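Parallel jaw or soft fingers for lumpy stuff?

Tarnton_bench
I've been running a plain two-finger parallel jaw over a kitchen counter setup for most of April, and now I'm wondering if I should swap to the Fladness soft fingers. Boxes and cups are easy. Rounded, bumpy things are where I lose patience, and they make up a big part of my list. My log says 1,823 grasps so far and 204 of those were drops, nearly all on the lumpy items. I'd like to have this settled before I hit 2,000.

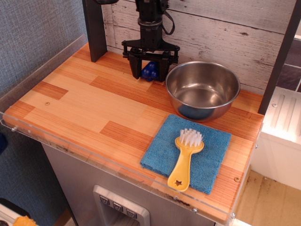 Parallel jaw down at the dark-blue bumpy piece, bowl and scrub brush off to the right.

The bowl bugs me too, because my depth camera hates shiny steel. Anyone compared the 2 gripper types on this kind of thing?

jaunzems_fan
Went through this last year. Soft fingers were great on bumpy shapes and pretty bad on thin handles, so you'd be trading one headache for another with that brush. Before spending money, try rubber pads on the jaws you have and drop your closing force a bit. I glued mine on with contact cement and they're still there - ugly, but they hold. Also look at your approach angle. Straight down with the jaws across the narrow side got me more than the pads did.

mudroom88
get the soft ones, never looked back

Tridcombe Parts Bin
For the bowl, try tilting the camera so it isn't looking straight into the inside wall. Matte spray works too if you don't mind a dull bowl.

Related
Closing force for foam and rubber objects
Jaunzems controller drops connection at startup
Wrist camera or overhead camera?
Fladness finger mounts, which screws?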